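Capítulo 11
Superfícies de apoio e arrumação de objetos de pequeno volume

Organização e Manutenção de Espaços Interiores, 2.ª edição
Edições Teixeira

Objetivos do capítulo
No final deste capítulo, o estudante deverá ser capaz de:
distinguir superfície de apoio, superfície de trabalho e superfície de depósito;
calcular a ocupação de um tampo a partir da projeção horizontal dos objetos;
classificar objetos macios e rígidos segundo a estabilidade em repouso;
selecionar o recipiente adequado a um conjunto heterogéneo.

Conhecimentos prévios: unidades de área e de volume (capítulo 2); materiais de revestimento (capítulo 9).

11.1 Introdução

Designa-se por superfície de apoio qualquer plano horizontal acessível sobre o qual se colocam objetos por um período limitado. O tampo de um armário baixo é o caso mais frequente em oficinas, salas de atividades e habitações. Distingue-se da superfície de depósito pelo tempo de permanência dos objetos e da superfície de trabalho pela ausência de operações executadas sobre o plano.

Na prática, a distinção perde-se com facilidade. Um tampo sem função atribuída recebe objetos em trânsito, que permanecem depois do fim da atividade. O levantamento efetuado na unidade de Flistmont registou 34 objetos em superfícies de apoio no final de um turno, dos quais 11 não tinham lugar de arrumação definido.

11.2 Ocupação do tampo

A taxa de ocupação (To) é o quociente entre a soma das áreas projetadas dos objetos e a área útil do tampo. Os objetos contidos num recipiente não são contabilizados individualmente; considera-se apenas a projeção do recipiente, medida pelo bordo exterior. Uma taça de aba larga ocupa, por este critério, mais área do que a sua base indica.

As peças macias levantam uma dificuldade de medição. O contorno de um peluche varia com a compressão e com a posição das extremidades. O método de Warnell, adotado neste manual, recomenda duas medições em posições de repouso diferentes e a utilização do valor mais elevado.

11.3 Objetos macios e objetos rígidos

Um objeto macio adapta-se à superfície e raramente rola. Um objeto rígido de contorno curvo pode deslocar-se com uma inclinação pequena do plano. Quando ambos partilham o mesmo tampo, convém colocar os rígidos no recipiente ou junto de um elemento de retenção, como um painel lateral que ultrapasse a cota do tampo. 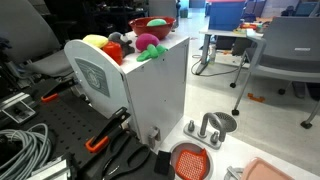 Departamento de Tecnologias do Espaço Interior, Instituto Politécnico de Irnness

Figura 11.1. Armário branco com tampo plano, peluches e taça vermelho-escura.

A taça, na extremidade do tampo, contém uma peça arredondada verde-menta cujo topo ultrapassa o bordo mais próximo. Para efeitos de To, conta apenas a projeção da taça. Os peluches estão dispostos fora do recipiente e medem-se um a um. O de cor verde-viva, com forma de nó, tem as pontas estendidas ao longo da aresta do armário; a área projetada deve incluir essas pontas. A peça amarelo-clara encontra-se parcialmente oculta pelo rebordo curvo do painel, pelo que a sua projeção não pode ser determinada a partir da figura.

11.4 Sequência de arrumação

A arrumação de um tampo misto segue a ordem abaixo, desenvolvida nas secções 11.5 e 11.6.
1. Retirar os objetos com lugar definido.
2. Agrupar os restantes por comportamento em repouso.
3. Escolher o recipiente pelo volume do maior grupo.
4. Medir de novo a taxa de ocupação e registar o valor na ficha do espaço.

Termos a reter: área projetada, área útil, elemento de retenção, taxa de ocupação.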